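Club > Get Involved > Vacancies

Print this page | E-mail this page

Last updated: July 11, 2025

Wanted: player liaison and recruitment assistant, Edbridge Town FC

Edbridge Town are looking for someone to help us find footballers, persuade them to sign, and then find them somewhere to live that isn't Rhun Nicholas's spare room. The job is part-time, paid, and based at the ground. It becomes full-time without warning in the last week of any transfer window, and we'd rather say so now than have you work it out at eleven at night with a fax number from Portugal.

You would work under Celeste Brandão, our head of recruitment, who has run the department alone for two seasons. Until January the department was a laptop and a drawer. We have since bought a second laptop.

What you'll be doing

Most of the work is paperwork. Registrations, loan forms, international clearance, medical bookings, and the long e-mails that agents send when they want a player's car paid for. You will learn to read these from the bottom up. Agents tend to open with how much their client admires the club's history and put the number in the last line.

You'll also keep the target list. At present it has 201 names on it, several of whom have retired and one of whom manages a team in our own division. Celeste would like it shorter. The manager, Armindo Figueiredo, would like it to contain a left-back.

Then there is the rumour side of things. We are not a big club, but we are a talked-about one, chiefly on the Watska Lane forum, where our striker has been sold 4 times since Easter. Part of your week goes on taking calls from the local paper and saying nothing in a friendly manner. Last summer a member of staff (no longer in this post) told a caller that a deal was "not impossible", and by teatime we had shirts with the lad's name on them being ordered through the club shop. He joined Torres Athletic. We still have the shirts, if you know a Pettigrove.

On match days you'll look after players' families and visiting scouts. Scouts get a seat in row F, a teamsheet and a cup of tea. They don't get a conversation about the full-back's contract, however nicely they ask or whoever they say they used to play with. 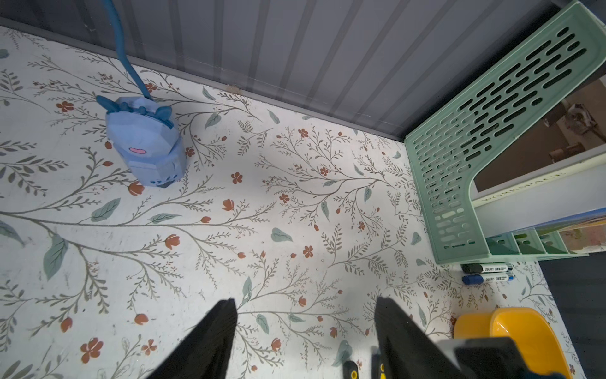
New signings need settling in, and this takes up far more of the summer than people expect. A player arriving from abroad will want a flat, a bank account, a doctor, a school for the children and an explanation of the one-way system. Iresha Wijesinghe in the club office has a folder covering all of these except the one-way system, which has defeated everyone. You'll take over the folder and keep it up to date. Please don't promise anybody a sea view. We are forty miles inland and it has been tried.

Who we're after

You don't need to have played the game. Several of us did, and it has been of no use whatever with the registration forms. We would like:

- someone organised, who can find a document while a man is shouting
- a clear, polite telephone manner that survives the fifth call from the same agent
- a second language, with Portuguese or Spanish especially handy
- a driving licence and your own car, as the club's is usually with the kit
- some knowledge of the lower divisions, or a willingness to stand in the rain and get some

Discretion matters more than anything on that list. If you have ever begun a sentence with "I shouldn't really be telling you this", we wish you well elsewhere. Being a supporter of the club is no bar. Supporters of Vorov Rovers may apply and will be treated fairly, in the main.

Hours, pay and so on

Twenty hours a week, worked around fixtures, with evenings and some weekends. Pay is by the hour and will be discussed at interview. It's in line with other clubs at our level, so please don't hand in your notice at the bank. There is a signing-on bonus of two season tickets in the main stand. Our ground holds 2,000, and on most match days you'll be able to put your coat on the seat next to you.

Holiday can be taken at any point outside the transfer windows, the start of the season, the end of the season and the week of the Rovers match. The contract runs for a year, with a chat about renewal in the spring. You may bring an agent to the chat if you like, but Celeste has met most of them.

How to apply

Send a CV and a letter of no more than one page to Zulmira Barreto, club secretary, at the ground or through the contact form on this site. In the letter, please name one player you'd sign for us on a free transfer and say why. He must be real, alive and willing to live in Edbridge. Applicants who suggest a left-back will be read first.

Interviews will be held in the supporters' lounge with Zulmira, Celeste and, if training finishes on time, Armindo. There will be a short test in which you fill in a loan form. References will be taken up before any offer is made. We reply to everyone who applies, usually within 5 working days, and slower if somebody has put in a bid for the goalkeeper.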